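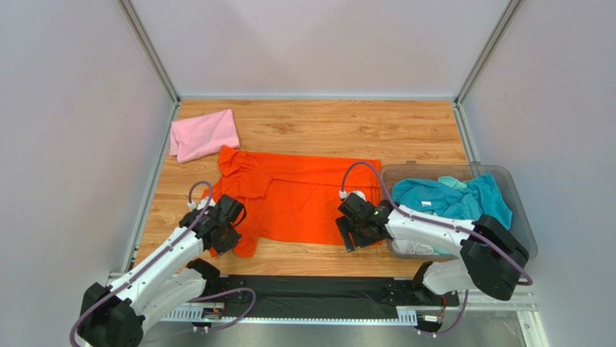 Thirds are no good for anything with a collar, someone has pencilled under my last entry, go halves and then halves again or the neck end sits up like a loaf. Fair. Tried it both ways this time, see below.

28 October 2021, folding bench, Hamari room

Clothes for the fold trials, all out of the mixed bag. Orange-red shirt, pink cloth, the teal-blue stuff in the clear bin. Something white further down in there as well, leave it till last.

Washed at 30 with the Cliso liquid, no softener. Softener made everything in the June batch too slippy, piles wouldn't stay put.

Orange-red shirt. Pain. Body goes flat easily enough, one pull and a smooth over. Collar and sleeve end is the trouble, ruffles up as soon as you let go of it. Halves: neater at the neck, thicker stack. Thirds: thinner but the loaf problem, as per pencil note. Whoever it was, you were right, but halves won't go in the narrow drawer. Width folded 16 cm and the drawer is a squeeze even for the thin ones. Need to decide wether we fold for the drawer or for the shelf and then stick to it.

Pink cloth. Loose rectangle, fine for the shelf. Edges don't meet however you start. I think it's been cut off square at some point, or stretched. Not worth ironing. Keep it as the easy one.

Teal-blue pile. Not sorted properly. Went in the bin in a heap and comes out in a heap. Weighed the lot before starting, 988 g with the bin zeroed off. If the next person gets less than that something has walked.

Order that worked best: shirt first while there's the whole table to spread it on, then small pieces, bin stays on the right. Tried the bin on the left for a bit and kept dragging sleeves over it. Put it back.

Table. Wiped with a barely damp cloth, then dry. Do NOT use the Chambi polish again, it left a film and the thin fabrics skate about on it. Took me 2 goes with washing-up liquid last time to get it off. Bare wood has just enough grab.

Checked the surface for snags too, the knit things catch on anything. Ran a pair of old tights over it, along the grain then accross. No pulls. The line in the wood wants looking at again when the heating's been on a while, mark it lightly at both ends and see if it moves. 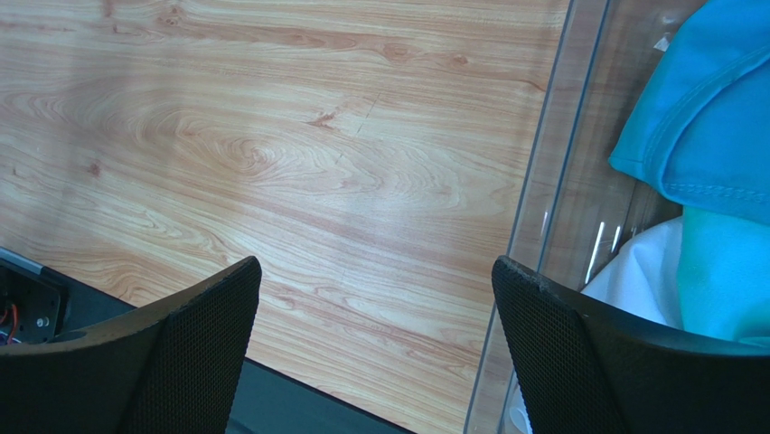
Table top, wood grain with the swirls and the small dark knot.

Still to do
- drawer or shelf?? ask at the Monday catch-up
- go through the teal pile, tops from bottoms, and list what's there
- more clothes with proper collars, the Ultex polo shirts are in the cupboard still in their bags, wash before use
- new pencil for this book, this one's a stub
- lint roller is finished, only the cardboard left

Left the bin lid on top of the cupboard. Back on before anyone stacks it please.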